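Spring Cleaning, One Room at a Time

Saturday, May 3, 2025

I promised myself I'd write about the bedroom this weekend, and the coffee is still hot, so let me get going before the phone rings. We moved into this apartment in November, and I have been sleeping badly ever since. I blamed the street, then the radiator, then the poor neighbor upstairs (who turned out to be away for most of the winter!). The last thing I thought to blame was the bed.
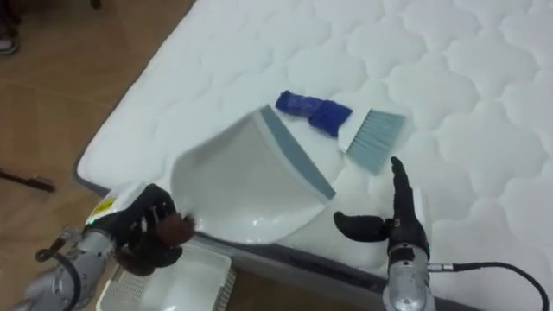
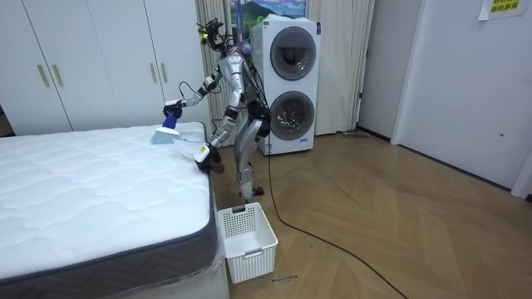 A white quilted top with a gray border, in every one of these.
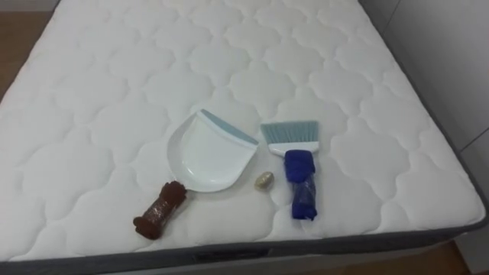
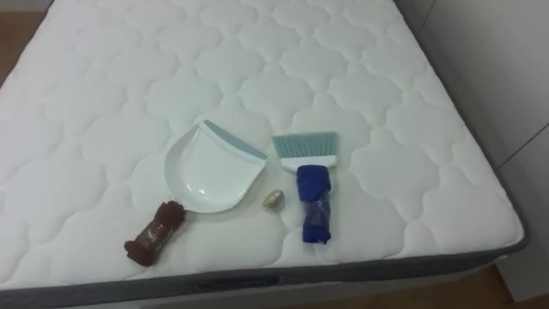 Régis Pruvost wrote to me after my last post to say that I was fussing over the wrong end of the problem, and that in his experience a tired sleeper should look at the pillow first, then the curtains, and only then go spending money on a mattress. He had slept on the same one for years and blamed it for a stiff neck the whole time, until a cousin lent him a flatter pillow and the neck got better inside a week.

Well, Régis, I took your advice, or half of it. I bought a flatter pillow from Hemon, the little bedding shop by the post office, and I gave it four nights. The first two were awful, I kept waking up with my arm folded under my head to make up the height. By the third I had stopped noticing, and on the fourth I slept straight through until the garbage truck came by at six. So you may be on to something there, and I owe you a slice of cake.

The curtains are another story. Ours came with the apartment and they let in every bit of the streetlamp, so I measured the window (twice, and got a different answer each time) and went off to look at lined ones. The pair I liked best was 600 dollars, which made me laugh out loud in the store, and the woman at the counter was kind enough to laugh with me. I came home with a plain dark pair for 43 and a curtain rod that doesn't quite match the old brackets. My husband says he can fix that with a bit of felt. We'll see!

What I'd really like to get better at is the hour before bed. My grandmother used to turn down the covers right after supper and leave the window open a crack, even in the cold months, and then she wouldn't go back into that room until she was ready to sleep. I used to think it was just one of her ways. Lately I've been doing the same, and walking into a cool, tidy room at ten o'clock is such a pleasure that I find myself looking forward to it from the middle of the afternoon.

I still read too late, mind you. I'm on the last 100 pages of a long family saga and I can't leave it alone, so the lamp stays on longer than it should. Next weekend I'm tackling the linen closet, if I can get the door open.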